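The folding of household linen

Reading time: 2 minutes

The folding of household linen is one of those quiet domestic habits that almost everyone learns from somebody else, usually while standing at the other end of a sheet. It covers tablecloths, towels, napkins and bedding, and customs differ a good deal from one home to the next – sometimes even between two sisters brought up under the same roof.

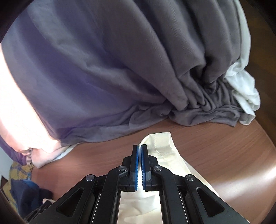 2 min read · Household customs

In the village of Rantala, large sheets were traditionally folded by two people, who pulled the cloth straight between them before bringing the corners together. Irja Kallio, who gathered 136 household recollections for her book Cloth and Cupboard, found that the pulling was remembered far more fondly than the folding, and that many a child had been tugged clean off their feet!

Towels were more often folded in thirds, so that the edges were tucked away and the rounded side faced the front of the shelf. Napkins were pressed first and folded into quarters, though Heikki Pitkänen describes a fan shape kept for weddings and christenings.

Good linen was put away in November, once the summer visitors had gone, with dried lavender or a bar of soap between the layers. The freshly washed pieces went to the bottom of the pile, and so every cloth had its fair turn on the table.

See also: Ironing; Linen cupboard; Mangle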